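Savita Sachdeva
Right, thread time. I've been sorting out the toy shelf for our little Sistovgate playgroup and I have opinions about wooden blocks. Bear with me!

1/ We've got 153 bits of toy on the books and most of them are fine, but the big coloured cubes are what every kid goes for first. Plastic ones get left in the corner. No idea why, I don't make the rules.

2/ Some of ours have been drawn on. The blue one has marker on it, just a few faint little strokes, and a chip near one corner. I've decided that's character and it's staying.
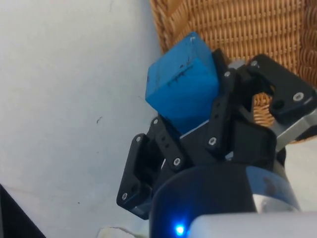

The Rana Toy Shelf, Issue 20

3/ (Yes, it goes in the newsletter too – new issue's up in September if you're on the list.) Devendra Ahuja wrote in last time asking if I sand marker off. I've tried it once. You lose the colour long before you lose the scribble, so now I just wipe them with a barely damp cloth and leave them be.

4/ Baskets! I've gone through so many tubs with lids and the lids always go missing. A shallow wicker one is heaps better for little kids. They can see what's in it, they can reach in, and tipping it out doesn't sound like a car crash.

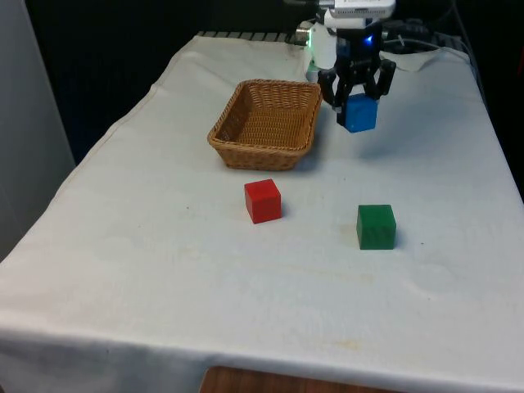

5/ My rule for pack-up is one basket, one kind of toy. If you mix cubes with train track and tea set, you've made a junk drawer and no three-year-old is going to sort that for you. With only the red, green and blue out and the basket sitting there empty, it's pretty obvious what goes where. I call the colours, they do the running.

6/ And about the cloth – old white tablecloth, stains and all. It quietens the blocks down and I don't have to be precious about it. I paid $2 for mine at the op shop and it's my favourite thing in the cupboard.

7/ Pack-up at our place goes one block at a time, no chucking. Took a while to catch on, I won't lie.
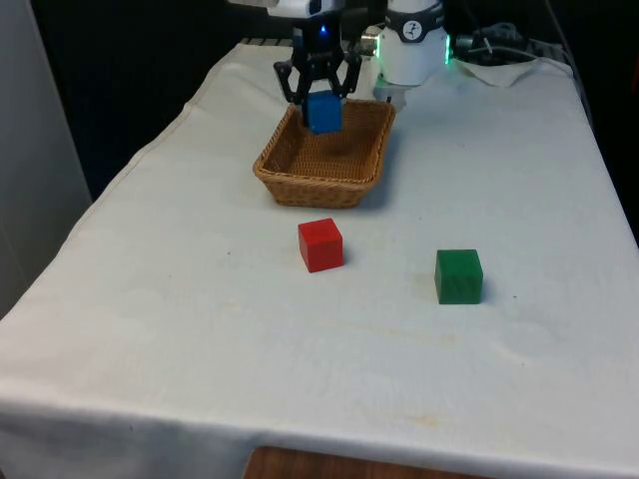 The chuckers do come good eventually! Mine did once I let them pick the colour order. Blue first is very popular at the moment, and don't you dare suggest green.

8/ Someone asked about the Serkine set, the 300 piece one. Lovely, but way too many for a small group. I'd split it with a friend.

9/ Next thread is puzzles with missing pieces. If you've got a spare corner from the Werko farm one, please message me, I'm desperate.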